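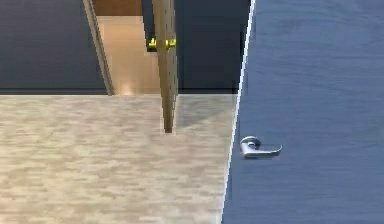
The Darnari door project has reached the end of its second quarter, and most of the work since our last report has been in simulation. The base is built and drives under its own power in the Penley workshop, but we agreed with Promville in the spring that it would not be let near a real door until the software had been through a full set of runs on the computer. The simulated flat has plank floors, dark walls and more than one sort of door. The blue one has a silver lever handle on a round plate, and we have used that type for most of the handle-finding work, as it is close to what people have at home. Bright metal on a flat colour is a fair place to start. We will move on to white handles on white doors before the arm is fitted.

Work done this quarter

We completed 1074 simulated runs. Each run starts the robot at a random spot in the flat and asks it to find a named door, get within arm's reach and stop square to the handle. The arm itself is not simulated yet.

Early runs failed mainly on doors left partly open. Seen nearly edge-on, a door gives the depth software very little to work with, and the robot would plan a path straight into it. We changed the map so that the whole swing of a door is treated as blocked until the robot has looked at it from two positions. It is slower, but the last 100 runs had no contact with a door edge. There were still nine in which the robot stopped too far away to reach the handle.

On the real machine, we replaced the front castors, which were catching on the join between the workshop floor and the loading area. The Tsuji motor controllers arrived in August and have been fitted. One was faulty and was exchanged without charge. The battery tray has been moved back by the width of a hand to make room for the arm mount.

Passages and furniture

The second part of the simulation work is getting from room to room. The robot has to go between walls and large panels that stand close on both sides, and then cross open floor to a counter at the far end. The polished floor has caused more trouble than the passage. Ceiling light comes back off it as a round white patch, and the obstacle software took that patch for an object and steered round it. Turning down the weight given to brightness fixed most cases. The spindle-backed chair is not solved. The laser passes between the spindles, so the map shows a seat and legs with nothing above them. A low robot can live with that, but an arm held at handle height can't, and we need to sort it out before the next stage.
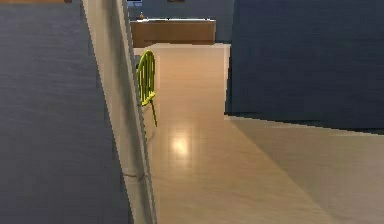 Spending

The grant for this year is £3000. The main costs so far have been the motor controllers, the battery and the aluminium for the frame. The new castors and fixings came to £176, which was not in the original budget. We have covered it from the amount set aside for cabling, as a member gave us a reel of suitable cable. We do not expect to ask for more money this year.

Delays

The arm mount is three weeks behind. The workshop's milling machine was out of use while a bearing was replaced, and the mount plate could not be cut by hand to the accuracy we need. The machine is running again and the plate is booked in for a Thursday evening session.

Next quarter

Cut and fit the arm mount.

Add the arm to the simulation and repeat the door runs with it.

Add a second sensor at handle height and test it against open-backed chairs.

Build a test door in the workshop, in a free-standing frame, with a lever handle that can be swapped for a knob.

We would like to hold the Promville visit back until the test door is standing. If that is acceptable, please let us know which evenings would suit.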